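台所に二本腕のロボットを迎える前に、予算とメジャーでやっておくこと

読了時間:5分
印刷する | メールで送る

台所の道具を買うとき、私はいつも本体の値段ばかり見て、あとから台や電源や置き場所のことで慌ててしまうたちでした。圧力鍋でもホームベーカリーでもそうで、二本腕の卓上アームのときも見事に同じことをやりました。見積書の一番上の数字だけをじっと眺めて、ああ、これなら手が届くかもしれない、などと浮かれていたわけです。そのころの自分に渡してやりたいメモを、少し長くなりますが書いておきます。お茶でも入れて、ゆっくり読んでください。

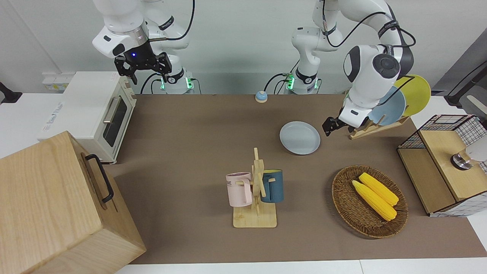 Conall Ó Ceallaigh
台所道具の連載担当・Ernachキッチン工房

■ まず台を測る、それから腕を選ぶ

カタログに載っている「届く距離」は、腕をいっぱいに伸ばしたときの数字です。ところが実際の仕事は、皿立ての手前とか、マグツリーの横とか、こまごまとした物のあいだで起こります。ですから見積もりを頼む前に、使うつもりの台の上へ、ふだんの道具をふだん通りに並べてみてください。オーブントースターも、かごも、鍋敷きも、全部です。片付けたきれいな台で測ると、あとで必ず泣きます(私は泣きました)。

腕は奥の縁に二本並べて据えるのが、わが工房では一番使いやすい形に落ち着きました。手前が空くので人が立ちやすいのです。ただし台の裏が壁だと、ケーブルの曲がるぶんの奥行きがいります。うちではここを見込んでいなくて、台を壁から離す作業を2回やり直しました。奥行きは、台座の寸法にケーブルの逃げを足して考えてくださいね。

それから高さ。肘はびっくりするほど上へ張り出します。吊り戸棚のある台所の方は、横幅より先に上を見てください。置けるかどうかが、そこで決まってしまうこともあります。

■ 見積書に載らないもの

私の家計簿は、封筒を三つに分ける昔ながらのやり方です。本体の封筒、まわりの物の封筒、それから「まだ分からない」の封筒。三つめが一番大事で、ここを空っぽのまま始めると、春先にはもう何も買えなくなっています。

まわりの物の封筒に入れておくとよいのは、こんなところです。

・台の敷物。色は皿やかごと見分けのつくものを
・台そのものの補強
・コンセントの増設(オーブントースターと取り合いになります)
・グリッパーの指先の替え
・練習用の皿、かご、おもちゃの野菜
・止まっているあいだの手間賃

最後のひとつは忘れがちです。機械が休んでいるあいだも、皿は誰かが片付けなくてはいけませんから、そのぶんの時間も勘定に入れておきましょう。

■ 皿の仕事は「つまむ」から考える

最初に任せたい仕事を聞かれると、たいていの方が皿の片付けとおっしゃいます。私もそうでした。気持ちはよく分かるのですが、平らに置いた丸い皿というのは、二本指にとってなかなか意地の悪い相手なのです。縁が少し立ち上がっている皿なら指が掛かりやすく、縁が寝ている皿だと、指先がつるりと逃げます。

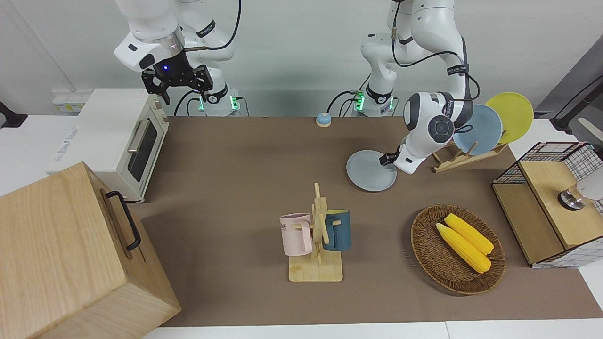 淡い青灰色の皿の縁をつまむグリッパー。すぐ横に木の皿立て。

というわけで、高いグリッパーに替える前に、皿のほうを見直すのも立派な節約です。私は食器棚の中から縁の立った皿を選び出して、まずはそれだけを練習用に回しました。新しい指先を一組買うより、ずっと安く済みます。

指先の話をもう少しだけ。DrikdenとBrovovの両方から見積もりを取ったとき、値段の差よりも、替えの指先が届くまでの日数の差のほうが気になりました。消耗する部品は、値段と納期をひと組にして聞いておくこと。電話口で聞きにくければ、メールに一行足すだけでも答えは返ってきます。

■ 買う、借りる、待つ

いきなり買うのが不安な方には、12か月の賃借りをおすすめしています。Stoyanovaの窓口で相談したところ、途中で台の寸法を変えたくなったときの据え直しが3回まで料金に含まれていて、台の前後でさんざん悩んだ身にはこれがありがたいものでした。契約書を読むときは月々の金額だけでなく、据え直しと引き取りの欄に付箋を貼っておくと、あとで探さずに済みますよ。

買う場合は、二本いっぺんにそろえるか、一本から始めるかで迷うと思います。片方が皿をつまみ、もう片方が空で待っている時間は案外長いので、皿だけなら一本でも練習になります。かごを押さえながら中の物を取るような仕事を考えているなら、はじめから二本ぶんの台座の場所を空けておいてください。場所さえ取ってあれば、二本目は翌年の予算に回せます。

待つ、というのも悪くない選び方です。私の知り合いには、二月に下見をして、夏まで台所の寸法図だけを何度も描き直していた人がいます。その図面のおかげで、いざ注文する段になってからは早かったそうです。

■ 道具立ては安い物で

練習の道具まで本式にそろえる必要はありません。木の皿立てにマグツリー、編みかごにおもちゃのとうもろこし。そのくらいで、つまむ、立てる、掛ける、入れるのひと通りが試せます。落としても笑っていられる値段の物を選ぶと、こちらの気持ちもずいぶん楽です。
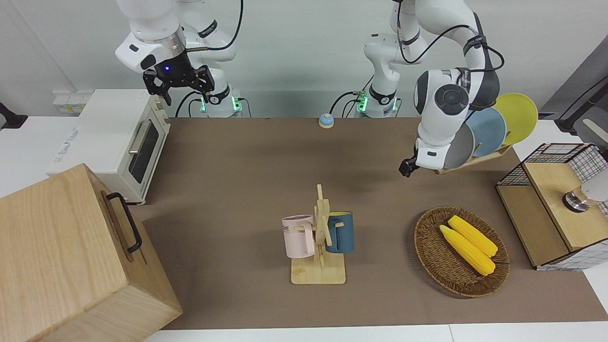 皿立てに並ぶ灰色、水色、黄色の皿。かごにはおもちゃのとうもろこし。

色違いの皿を混ぜておくのは、私の好きなやり方です。「黄色の手前に水色」というふうに口で言えるので、家族や同僚と置き場所の相談をするときに話が早いのです。同じ色でそろえた棚はきれいですけれど、どれの話をしているのか、すぐに分からなくなってしまって。

もうひとつ、戸棚やオーブンのように動かしにくい物は、台の両端へ寄せておくこと。真ん中は軽い物だけにしておけば、配置を変えたくなったときも一人で直せます。敷物の裏に鉛筆で印をつけて、皿立てとかごの定位置を決めておくと、翌朝また同じ並びから始められます。

■ 注文の前の晩に

寝る前に、台の写真と見積書を並べて、次のことだけ確かめてください。

・ケーブルの逃げを足した奥行きは足りるか
・肘の上に吊り戸棚や棚板がないか
・コンセントはオーブンと別に取れるか
・替えの指先の納期を聞いたか
・「まだ分からない」の封筒に、いくらか残っているか

どれかひとつでも首をかしげるようなら、注文は次の朝まで延ばして、担当の人にもう一度電話を。私は最後の封筒が薄かったので、オーブン用の新しい天板をあきらめて、そのぶんを足しました。天板はまだ買っていません。

お問い合わせ | © Ernachキッチン工房 無断転載はご遠慮ください | ページの先頭へ戻る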